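July, 6:40 a.m.

Up before the alarm again. Coffee, half a roll, then down to the packing room to get an hour in while it was cool. I have been putting this off since we moved the stock over from Enetham, and the shelves show it.

## Bags

The plan was to go through the paper bags first. We bought 3000 of them from Gentile in the spring and they came in two sizes, which got mixed when the boxes were emptied in a hurry. The small ones are fine for seed and tea. The large ones are too big for anything we sell now except the dried beans. I sorted until my hands felt dusty and got 391 of the large ones flat and tied with string. Those can go back up on the top shelf.

The ones that are already creased I am keeping to one side. Remo Fiore thinks we should throw them out. I think a creased bag holds beans as well as a new one, and we can use them for the regulars who don't mind. We left it there. He had a delivery to meet.

After that I took a frosted plastic bin to the big brown table. I want one bin per order from now on, bag goes in, slip goes in, bin goes to the door. Last month we sent two orders to the wrong address and I am fairly sure it was from having everything loose on the table at once. 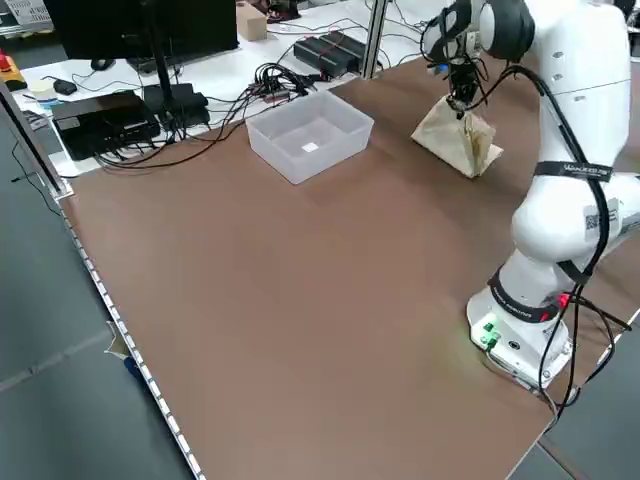 ## Bins and floor

The bins are a good size. A full bag of beans stands up in one without leaning on the side, and they stack when empty. We have 13. I would like more before the fall, and Jedari has the same kind, but the shipping is $80 and I am not paying that yet. I will ask if they can come with the next shelf order.

Swept under the shelves and along by the metal rail - paper mostly. I need to move the trash can closer to the table. Wiped the tabletop with a damp cloth. It marks easily and I should stop putting my cup on it.

Still to do: labels for the bins, the Dradateck invoice, string (nearly out). Call my sister back.

Lunch was soup. Rain after three, so I left the garden alone and read.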